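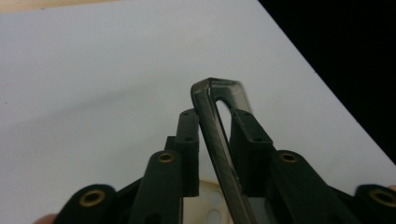

What color should a table be if people are going to sort small household items on it? Plain matte white suits most items, with a darker surface kept close by for the few that are white or clear themselves.

Figure 4. Matte white work surface under even light. A slightly darker band crosses the left-center area on a diagonal, and a narrow tan strip shows past the surface at top left.

Home Articles Current Issue Archive For Authors Search

4. The work surface

4.1 Choice of surface

Earlier work on sorting at home has mostly looked at the containers: how many there are, whether they have labels, how far the sorter has to reach. The table under them is usually given one line or left out. We left it out too in our first round at Zirdale, where people sorted drawer contents on whatever table was in the room. When Hägglund went back through the session notes, the table came up again and again. People lost clear buttons on glass. They swept crumbs off patterned oilcloth and took a screw along with them. One person spread a bath towel over the table before starting and asked if that was allowed.

For the second round we fixed the surface. Three finishes were tried: matte white, gloss white and bare wood. Gloss white was dropped early. It was easy to wipe, but the ceiling lights came back off it as bright patches, and people moved their heads or their piles to get away from them. Bare wood was kept as the comparison, as most of the homes in the first round had a wooden table or something close to it.

The matte finish does not remove shading altogether. In Figure 4 the lighting is even and the surface still has faint gray areas, along with the soft band noted in the caption. Shading of this kind has no hard edge. In our sessions people did not mistake it for an object or a stain, and only two of them mentioned it at all. A hard shadow was a different matter. With a single desk lamp on one side, items with some height, such as spools and bottle caps, threw shadows dark enough to hide a pin. We used overhead light only from then on.

4.2 Items and procedure

Each session used a mixed box of 200 items of the sort found in kitchen and hallway drawers: buttons, fuses, rubber bands, keys, picture hooks, battery covers, bread clips, coins, pencil stubs and so on. The mix was put together by Rønning from boxes given to us by the Hoàng repair shop, and the same mix was used throughout, with broken items replaced like for like. Participants tipped the box out onto the surface and sorted the contents into 5 trays. They chose the categories themselves. We gave no time limit, and we did not say what the trays were for.

A total of 242 sessions were run, and 192 of them were kept for analysis. Most of the sessions we dropped were lost to plain mistakes on our side. A box had been refilled with the wrong mix, or the trays had been left stacked from the session before - this happened more in January, when two rooms were in use and the boxes were carried between them. A smaller group was dropped because the participant stopped early.

The surface was wiped with a dry cloth before each session and washed at the end of the day. Pencil marks were the main trouble. They came from the stubs in the mix and did not come off with the dry cloth, so by late afternoon the white surface had a number of short gray lines near the front. We recorded this but did not correct for it.

4.3 Missed items

An item was counted as missed if it was still on the surface when the participant said the job was done. On bare wood the missed items were mainly brown rubber bands, copper coins and small brass hooks. On matte white they were bread clips, white buttons and one type of clear plastic washer. Fewer items were missed on white overall. The gap was larger for people who sorted sitting down than for those who stood, and we think viewing angle explains some of it, though the sessions were not set up to test this.

The edge of the surface mattered more than we had planned for. Where the white stopped and the table under it began, there was a change of color and a small step. Items that rolled over the step were missed far more often than items in the middle, even when they lay in plain view. Several participants treated the white area as the whole of the job. Asked afterward about a key lying just past the edge, one said she had taken it for somebody's own key and had left it there on purpose.

For this reason the Vuris layout, in which the surface runs right up to the table edge on all sides, was used for the last group of sessions. Missed items at the edge fell, but more items ended up on the floor. A low rim would probably deal with both, and the Fetano trays already have one. We did not have a rim to fit the table.

4.4 Where people worked

Nearly everyone kept a clear patch directly in front of them and pulled items into it a few at a time. The patch was small, often no wider than two hands. The unsorted pile stayed behind it and slowly spread out sideways as the session went on. On the white surface the patch was kept clear to the end. On wood it tended to fill up, and people then pushed everything back and started a new one - some did this four or five times.

Left-handed participants placed the pile on the other side but otherwise worked the same way. Tray position is treated in Section 5, together with the order in which the trays were filled.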